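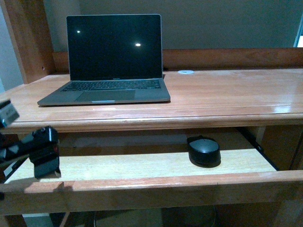
Tray out, mouse on the right half, laptop open with the screen off, and the gripper over the left end.

If you've found your way to the Grusholm tips page for the sticky drawer advice, that's further down the site and you're very welcome to it, but this one is for the handful of you who wrote in after the January page asking how we go about recording examples at an ordinary desk. We've been at it long enough now to have made most of the mistakes, so I'll pass along what I can. I'm going to assume you already have an arm that moves when you ask it to and that you're driving it by hand while everything gets saved. Getting to that point is a different page, and Adi Halim is supposed to be writing it (Adi, I'm looking at you).

Our job at the desk is a small one. The keyboard tray starts pulled out, the arm comes in, and it pushes the tray home under the desktop without knocking the mouse about. There's a second version where the mouse gets moved across the tray first. You'd think a person could show a machine that in an afternoon, and you can, sort of, but you'll get a machine that knows one afternoon.

Start with the tray itself

Before you record a single take, push the tray in and out with your own hand, slowly, and feel for any place where it catches. Ours had a gritty spot near the end of its travel, and for the whole first batch I was unconsciously giving an extra shove right there. Guess what the arm learned to do! Every push ended in a lunge. Vacuum along the metal slides, wipe them with a dry cloth, and if they still drag, use a dry lubricant sparingly. Please don't use cooking oil. It feels lovely for a week and then it collects every crumb in the house.

Check the screws holding the slides as well. A tray that sags a little more each day will quietly turn your early takes and your late takes into two different jobs.

Shiny wood and dark screens

Glossy varnish is pretty, and it throws light straight back at you. So does a laptop screen that's been switched off, which makes a very good mirror for any lamp in the room. My first instinct was to get rid of all of it, with curtains drawn and a dull cloth over everything, and I spent a good while fussing over that. Alžběta Hrubý talked me out of it. Her view is that if the desk is going to be shiny on the day the arm has to do the job alone, then it had better be shiny in the examples too. So now I leave the reflections be, and change them on purpose: a lamp moved over, a blind half down, one set early and another after supper.

What I do insist on is that the light doesn't change in the middle of a take. Clouds you can't help, but you can keep people off the light switch. A sticky note over it works better than asking.

As for the laptop, leave it where a person would leave it. We keep the screen off unless the job calls for it, mostly so I'm not tempted to read things while I'm driving. If yours likes to wake itself up for updates, shut it down properly before you begin.

Minding the cables
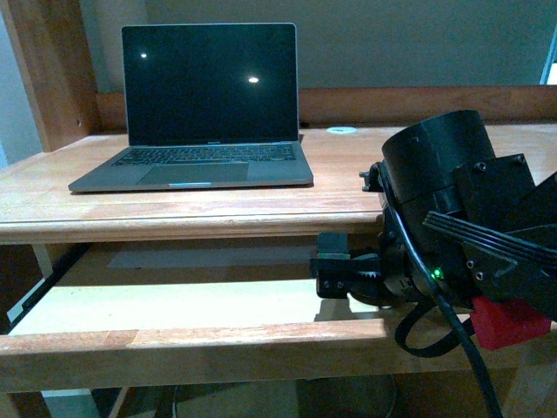
Cables need slack, and then they need someone to keep an eye on the slack. Move the arm by hand through the farthest reach you plan to use, then bring it all the way back, and watch every loop the whole time. A loop that hangs low when the arm is tucked in can drag across a tray lip or hook itself over a corner, and you won't feel it through the controls. Soft hook-and-loop ties are what I use, done up snug enough to hold and loose enough that a pencil slides under. Zip ties are fine on the parts that never bend. Trudy Grimshaw swears by a wrap of self-gripping bandage from the drugstore where a cable rubs on wood, and I've come around to it; it saves the varnish, too.

Do the floor while you're down there. Roll the chair well away, gather up whatever trails under the desk, and tuck it to the back.

How many, and how long

We aim for 60 takes in a sitting and then stop, even when it's going beautifully. A good push of the tray takes me 12 seconds from start to finish, so it isn't the recording that wears you out, it's the putting back. Over 1000 takes went into the set we use now, and I'd happily throw out a fair chunk of the ones I did when I was tired. You can spot them right away, all hurried and slanting off to one side.

For putting things back, resist the urge to mark one perfect spot for the mouse. I did that with painter's tape and ended up with an arm that could only deal with a mouse on the tape. These days I keep a little stack of index cards, each with a starting place scribbled on it (mouse near the front, mouse turned sideways, tray only half out) and I draw one between takes. Shuffle when you run out. There are 16 cards in my stack at the moment, and a coffee ring on most of them.

Keep your fumbles, but keep them labeled. If the gripper bumps the front edge of the desk and you back up and try again, that's useful, as long as you carried on and finished the job. If you gave up, say so in the notes. I write mine by hand in a spiral notebook and type them in the same evening, while I can still read them. Fletcher Henare types his straight in and thinks I'm quaint.

A few odds and ends

Wipe the gripper fingers at the start of a sitting, with a barely damp cloth and then a dry one. Hand cream on a mouse will get onto everything.

If a felt pad would save your desk's front edge from dings, stick it on before the first take and leave it on. Adding one halfway through changes the look of the thing and you'll be wondering for days what went wrong.

Know where your stop button is without looking, and sit where your free hand reaches it easily. Anyone small or furry goes in another room.

Watch a few takes back before you pack up for the day, and by that I mean really watch them, with a cup of tea, at normal speed. I once did a whole sitting with a smudge on the lens and was terribly pleased with myself the entire time.

Bevan Mudgway wrote to ask whether the same approach works on kitchen drawers. Mostly yes, but empty the drawer of anything that rattles for the first sitting, then put a few things back in each time after that. Soft-close drawers are a nuisance, as they take over at the end and you have to learn to let go early. I'm still working on ours, and I'll add to this page when I've got the knack of it.

Contact Grusholm | © Grusholm, page updated 16/09/2026 | Back to top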